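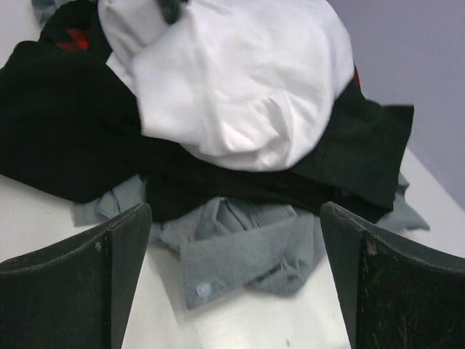 3.2 End effector and wrist camera

The folding cell uses a parallel gripper with two moulded fingers, each a slightly curved plate with a dark coating over a stiff core. The fingers were made by Karkton to our drawing and are treated as a wearing part. In earlier work on the same cell we replaced them only when a grasp failed repeatedly, and the failures were then hard to assign to the finger, the controller or the perception model. For the present study we set a fixed inspection interval and a written criterion for rejection. Wear on the outer face is recorded but does not count toward rejection. The right finger in Figure 3 has fine scratches and scuff marks over the central part of its outer face and a pale worn patch near the top, and was graded 1 on the scale given below; the left finger, with a small pale chip near its upper inner corner, received the same grade.

Figure 3. Wrist camera view of both fingers over a mixed pile, with the collar of a grey button-up shirt between them.

The wrist camera is fixed behind the palm on an aluminium bracket, and both fingers stay inside its field of view at every opening width. This costs some of the lower image area. We accepted the loss for two reasons. The visible finger rims give the calibration routine a reference that moves with the gripper, and a finger that has been refitted at a slight angle can be found from the image before any garment is touched. The routine fits a line to each upper rim and compares it with the stored line from the last accepted calibration. A deviation above the threshold stops the cell and asks the operator to reseat the finger.

3.3 Finger inspection and replacement

Fingers were inspected at the start of each shift and again after every 251 grasps. The operator parks the arm at the service pose, opens the gripper fully, isolates the drive and wipes each finger with a lint-free cloth and isopropyl alcohol. Grading is done by eye and by fingertip on a four-step scale. Grade 0 is an unmarked coating. Grade 1 is any scratch, scuff or chip that cannot be felt with a fingernail on the inner face. Grade 2 is a mark on the inner face that can be felt. Grade 3 is exposed core material or a raised edge anywhere a garment may touch. Fingers at grade 2 were kept in service but inspected twice as often. Fingers at grade 3 were removed at once, as a raised edge will pull a thread from knitted cotton long before it has a measurable effect on grip force.

Replacement takes two screws per finger. The screws are tightened in alternation against the locating pin, and the gripper is then closed on a feeler strip to check that the inner faces meet evenly along their length. During commissioning, F. Fraser found that a finger tightened fully on the upper screw first would sit proud of the pin by an amount too small to see, yet large enough to shift the contact line toward the tip. The order of tightening was added to the service sheet on Sat 10 August, and all data reported here were collected after that change.

One pair of fingers was used for the first 1861 grasps and a second pair for the remainder of the 2361 grasps in the main set. The first pair was retired when the left finger reached grade 3 at the tip. No finger was recoated. An attempt to recoat two retired fingers in the Yeon workshop gave a surface with visibly uneven thickness, and these were used only as mechanical spares.

3.4 Table surface and lighting

The work table has a smooth white top. Its low texture makes segmentation of dark fabric easy and segmentation of white fabric difficult, particularly where a white garment lies directly on the surface. A grey top was tried and rejected, as it merged with the mid-tone shirts that make up a large share of the garment set. Diffuse overhead lighting was used throughout. Camera exposure was locked at a value that keeps detail in grey and coloured fabric and accepts some loss in the folds of black garments. Automatic exposure was disabled after we saw the collar detector's confidence vary with the amount of black cloth in view.

The table was wiped between trials. Lint and small specks on a white surface are sometimes proposed by the detector as buttons, and a size filter alone did not remove them, given that a shirt button viewed at an angle can cover very few pixels. Proposals are therefore kept only where the surrounding region is classified as fabric.

3.5 Maintenance of the calibration

Hand-eye calibration was repeated after each finger change, after any contact stop, and otherwise once a week. The procedure was written by D. Shin and K. Yoon for the Skirketti cell and was carried over with one change, namely that the board is clamped at the near edge of the table so that it cannot slide when touched. Calibration images are stored with the serial numbers of the fitted fingers. In February the camera bracket was found to have loosened by a quarter turn of one screw, and the trials recorded since the previous accepted calibration were discarded and repeated. Thread-locking compound is now used on the bracket screws, and a paint mark across each head allows the position to be checked from outside the guard.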